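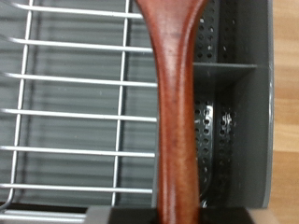

From: Naheed Jafri
To: Sial baking and ferments list
Date: Mon 22 December
Subject: Re: Rye starter stalls when the kitchen is cold

> I keep a rye starter at 100 percent hydration and feed it once a day
> with the Skotivus whole rye. In the summer it doubled well before
> bedtime. Since November it hardly moves. I get a few bubbles at the
> side of the jar and a sharp smell, and the bread comes out dense with
> a gummy line along the bottom. The kitchen is 65 in the daytime and
> 60 overnight. I have tried feeding it twice a day and that seemed to
> make it worse. Should I throw it out and begin again? I have also
> been told to add a pinch of commercial yeast. The loaf is the plain
> one from the Mernov sheet, baked in a tin.

Don't throw it out. A starter with bubbles and a sharp smell is alive. What you describe is a temperature problem with a feeding problem on top of it.

All temperatures below are Fahrenheit. Flour and water are by weight.

Why twice a day made it worse

Each feeding dilutes the culture. If you feed one part starter with five parts flour and five parts water, the yeast has to multiply several times over to get back to where it was. At summer temperatures it has time to do that between feedings. At 60 it does not, and if you discard and feed again before it has recovered, you thin it out a little more each time. After a week of that you are mostly looking at wet flour.

The quoted message doesn't give your ratio. If it is the one printed on the Mernov sheet, it is a warm weather ratio and too lean for a cold room.

The sharp smell fits too. The acid-forming bacteria and the yeast do not slow down at the same rate, and a jar that sits a long time at low temperature with weak yeast can end up sour without having risen much. Sour is a poor guide to readiness. Go by the rise, and by the surface, which should be domed or just flattening with holes in it.

What to change

1. Measure the temperature of the starter, not of the room. Push a probe thermometer into the middle of the jar. A jar on a stone counter against an outside wall can sit well under what the thermostat says, and it stays there long after the heating comes on.

2. Use warm water for the feeding. I mix with water at 95 when the flour has been stored in a cold pantry. The mixed paste comes out in the high 70s, and it will hold some of that if the jar is wrapped in a towel. Rye paste is thick and loses heat slowly.
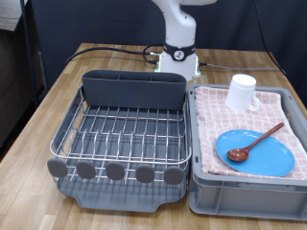 3. Change the ratio to 1:1:1 until it recovers. That is equal weights of starter, flour and water. Keep to once a day. If it has not peaked after 24 hours, stir it, leave it, and look again later. Do not discard from a starter that is still on its way up.

4. Find a warmer spot. An oven with only the light on works in many houses, but check it with the probe first. Mine goes over 90 with the door shut, so I prop the door with a folded cloth. The top of a refrigerator used to be good advice and is less so with newer models. A cooler with a jar of hot water in it is reliable and costs nothing. Replace the water morning and evening.

5. When it has doubled on 2 consecutive feedings, go back to your normal ratio. If it slows down again, go back to 1:1:1 for the rest of the winter.

On the pinch of yeast

It will give you a rise in the jar and tell you nothing about the culture. Bakers' yeast does not hold up well over repeated feedings in an acid paste, so the effect fades and you are back where you were. If you need bread on the table this week, put the yeast in the final dough and leave the starter alone. There is nothing wrong with doing that. The Drisunow booklet has a tin loaf made exactly that way, and it is decent bread.

On the gummy line

This may not be the starter at all. Three causes are worth checking, and you may have more than one.

Underproofed dough. Rye does not spring in the oven as wheat does, so it needs to get nearly all its height in the tin. Look for small pinholes breaking through the surface before you bake. At 65 my tin loaf takes 6 hours to get there from mixing, and the sheet gives a much shorter time. Ignore the clock and watch for the holes.

Too little acid. Rye flour has a lot of amylase, and it goes on breaking down starch in the early part of the bake. A properly soured dough holds it in check. A weak starter that has been diluted too often will not have brought enough acid into the dough, even if the jar itself smells sharp. At least a third of the total flour should come from the sour stage. I use closer to 40 percent in winter.

Cut too soon or baked too short. Bake to 205 in the center, take the loaf out of the tin right away, and leave it on a rack, wrapped in a cloth once it has cooled. Then leave it until the next day. I know the sheet says it can be cut the same evening. I have not had a good slice that way with anything over half rye.

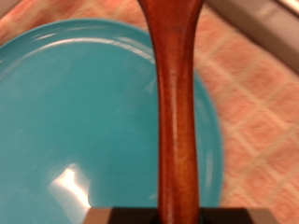 One more variable is the flour. The Skotivus whole rye I bought this fall takes more water than the last bag did. I went up from 80 to 84 percent in the final dough with no other change and the crumb improved. Yours may be from a different milling, so hold some of the water back and judge by the paste. It should spread with a wet hand and not run.

If you try the above, please post the jar temperature, the ratio and the time to peak for a few feedings in a row. Without the first number the other two are hard to compare with anyone else's. A rubber band at the starting level is good enough for the rise.

I would also like to hear from anyone on the list who keeps a stiff rye starter through the winter. I tried it at 60 percent hydration last year and could not read the rise at all.

Naheed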